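Search the site Go

The fruit plate, again

Every December my aunt's friend Myung-ja Jeon puts out fruit before anything else. Before coats are off. One oval plate, white, nothing fancy, and a pile of whatever the market in Ratitlow had that morning. Then everybody argues over how it goes on.

I went over at 10 to learn. Small things first? No. Big ones first, she says, they hold the rest up. Then the tomatoes, the little red ones, wherever theres a hole. Dark stuff in the middle so the orange looks more orange. Pink cloth under it all, always. She paid 35 dollars for hers and will not discuss it.

Wash everything. Dry it too, or it slides. Tip it out on the table, have a good look, then build.

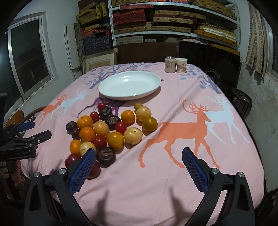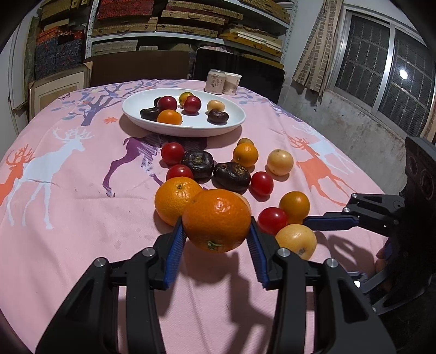

Kyu-ri Koo thinks the whole idea is too fussy, and told me so on the phone: use a bowl, a deep one, and let people dig. A plate is for looking at, she said, and her kids don't look, they grab. She'd also leave out tomatoes altogether. Tomatoes belong with lunch.

Fair. But a bowl hides the good ones at the bottom and they go soft by the weekend. I've tried it. Twice.

Couple more notes, fast. Keep tangerines whole, peel at the table. Yellow fruit bruises if you so much as look at it, so last on, top or edge. Don't stack past 2 layers. And buy extra, becuase half of it gets eaten while you're arranging. Drinks go at the far end, out of elbow range.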